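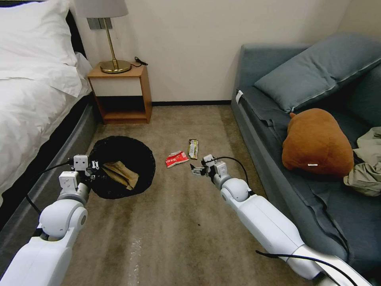
Wrappers go in the bin, the bin gets emptied, and then there is no reason to keep a carrier bag of rubbish hanging off a door handle. That was my rule for February and I have more or less kept to it. The bedroom is the last room I got to, and it's the one I'm writing up today because it took the longest.

I've rented this room for two years. It is small, the carpet came with it, and the carpet is the sort of beige-brown that hides most things. I used to think this was good. A crumb on that carpet can stay there for weeks. A snack bar wrapper shows up well enough, being dark brown and gold, and so does anything red and white, but by the time I notice one I have usually walked past it several times.

The bin is a black one with soft sides, open at the top. I had a hard plastic one before that, with a swing lid, and I stopped using it for the simple reason that the lid stuck. The soft one folds flat when I move house and it can stand anywhere on the floor. It does sag a bit when it's empty. A paper bag at the bottom helps, and I normally have one of those from the bakery on Judham Road.

My friend Pankaj Tyagi came round when I was halfway through and said I should throw everything on the floor into one heap first and sort it after. I tried it his way and didn't like it. The heap had socks, receipts, a phone charger and two library books in it, and I ended up picking through the lot on my knees. What works better for me is to go round once for rubbish only. I don't touch clothes or books on that round, even if I am standing on them. Then I go round again for clothes. The third round is for things that live in another room, mostly mugs.

I make the bed before any of this. With the duvet on straight I have somewhere to put things down, and it's a white duvet, so I'm careful about what goes on it. It hangs over the side, and I have to lift the edge to check underneath. Last time I found 22 hair grips and a bus ticket from Castalar, where I haven't been for ages.

Hoovering comes last. There are paler patches in the carpet where it has worn, and for a long time I took them for stains and went at them with a foam cleaner. It made no difference to the patches, though the rest of the carpet came up slightly better. I've left them alone now. The landlord has seen them and isn't bothered.

The whole room takes me 20 minutes if I do it every week. If I leave it for a month it takes most of an afternoon, and I get cross.

A few people asked about snacks after the last post. Yes, I still eat in bed. I did try keeping food in the kitchen but the kitchen is two floors down and cold in the evening. I've moved the bin nearer to the bed - that has done more than any rule did. I can reach it without getting up, although my aim is poor and I still find wrappers next to it on the carpet.

The desk drawers are next. There is a lot of paper in them and I think some of it belongs to the previous tenant. I'll put up a post when they're done.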